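Skavine Community Rooms: Frequently Asked Questions on Room Hire

Who may hire a room at Skavine?
Rooms are available to residents, registered charities and small businesses. Hirers must be aged 18 or over and must sign the hire agreement before the booking is confirmed.

How far ahead may I book?
Bookings are accepted up to 90 days in advance. Regular groups may apply for a longer arrangement in October each year.

What rooms are there?
There are 3 rooms: the Bidadside Room, the Jääskeläinen Room and the Garden Room. The Bidadside Room is the largest and has its own entrance from the car park.

Is a deposit required?
A deposit is payable for evening parties and for any event at which alcohol is served. It is returned once the room has been inspected. Hirers who cause damage will be charged the full cost of repair.

May I cancel or change my booking?
Changes must be made in writing. A full refund is given where notice is received at least 4 weeks before the hire date. Charges paid for later cancellations are kept unless the room is let again.

Do I need my own insurance?
Private hirers are covered by the Skavine policy for injury to guests. Businesses and paid tutors must hold their own cover and send a copy of the certificate with the booking form.

May we bring food and drink?
Yes. Hot food may be served in the Bidadside Room only. Glass is not permitted in the Garden Room, and hirers are asked to use paper cups there.

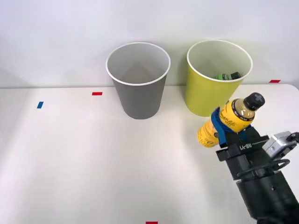

Paper cups in grey and yellow-green.

What must be done at the end of a hire?
Tables should be wiped down, chairs stacked and all rubbish placed in the outside bins. Setting up and clearing away must take place within the hired time.

How is the heating controlled?
Heating is set by the office through the Gilevix system. Requests for a warmer room should be made when booking.

Whom should I contact with a complaint?
Complaints should be addressed in writing to Rory Semple, Bookings Manager, at the Skavine office.

Page last updated: 2021-12-20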